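Workshop notebook, Trodau footwear bench
Dec 28, 2020
Entry by Nyokabi Shirima

Quiet in the building, so I used the time to get through the house clogs. These are the foam ones we keep for visitors and for ourselves in the wash-down area. Hamisi Mohamedi wants a decision on whether we keep buying them or go back to the rubber slip-ons, and he wants it before the Kirkgate order goes in. I have no strong view yet.

Stock

The shelf list says 114 pairs, all cream. Lucero Ríos did that list in May and I have not redone it. Sizes are still mixed up in the tubs at the back. I pulled one pair off the top to work from and left the rest alone. Whoever sorts them next, please put the size stickers on the tub and not on the lid. The lids get swapped.

Shape and surface

Upper and sole edge read as one moulded piece, soft to the thumb. Good thick edge to the sole, carried round the toe. The foam has a bit of sheen to it and I can see why the colour was picked, but cream is going to be cream. The toe top will wipe clean. I am less sure about the side wall, with its raised dots running back from the toe. A cloth skates over the top of dots like that, and the dirt stays down between them. Nail brush for those, soft one, with the ordinary dish soap. No bleach. Getsemaní Cuautle tried bleach on the Barasa pairs and they went yellow within weeks.

There is also a narrow slot low on the side near the front. I had not noticed it on the shelf. It is one more place to get a brush into, and a pipe cleaner would probably do it better. Added pipe cleaners to the shopping list.
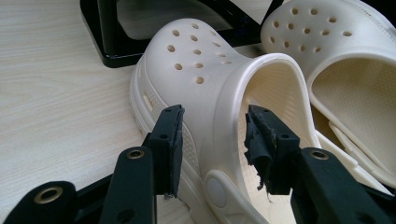
Holes in the upper

The round holes over the toe are the reason people like these and the reason Sandra Yeoman does not. Her point is that anything splashed from above goes straight through to the sock. She is right for the wash-down area. For the corridor and the lunch room it doesn't matter. Options as I see them:

Keep the clogs for dry areas only and put the rubber slip-ons back on the wash-down rack.

Buy plugs for the holes. I looked at these and they are fiddly, and somebody would have to clean the plugs as well.

Ask Trarnutgate whether they do the same clog with a closed toe. I have sent them a note. No answer over the break, obviously.

I favour the first. It costs nothing apart from a new label on the rack.

Straps and rivets

Straps were folded forward on this pair, which is how I want them kept. With the strap forward you can step in and out without bending down, and the clogs sit together on the rack without the straps catching on each other. Anyone who wants the strap behind the heel can swing it back themselves.

The rivet is the part I would watch. It is a round button at the side and the strap depends on it. We have had 4 returned this year with the strap off, and in each case the button had let go and the foam was sound. Lucero thinks people are hauling on the strap to carry the clogs about. Could be. I have put a line on the rack notice asking people to carry them by the heel.

Checking method for straps, so we all do it the same way: one hand on the collar, swing the strap through its full travel, back to forward, then press the button with your thumb. If it rocks, the clog goes in the repair tub along with its partner. Do both sides. Do not leave single clogs on the rack, please, I am still finding them.

Footbed

Fine raised grid over the footbed. Comfortable enough with a sock, a bit prickly without. It holds grit, so bang the clogs together heel down before washing. Rinse, brush along the foot and then across it, rinse again, and stand them heel down to drain. They dry faster by the window than over the heater, and I don't want foam near the heater in any case.
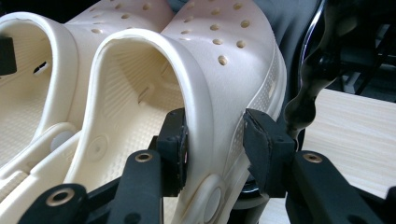
Cream pair from the heel end, near strap forward. Nubbed footbed and rolled collar.

The thick collar at the heel is a good feature. It gives you something to hold, and it ought to stand up to people treading the backs down, as they did with the canvas ones.

Cost

Hamisi has set aside 3,000 for all footwear next year, gloves not included. The last clog invoice was 572, before freight. I can't find the freight slip. Getsemaní, if it is in your folder, could you clip it in here?

To do

Relabel rack: clogs dry areas only, slip-ons for wash-down
Size stickers on tubs
Pipe cleaners, two soft nail brushes
Chase Trarnutgate about the closed toe
Strap check on the remaining pairs, Lucero and me, after the break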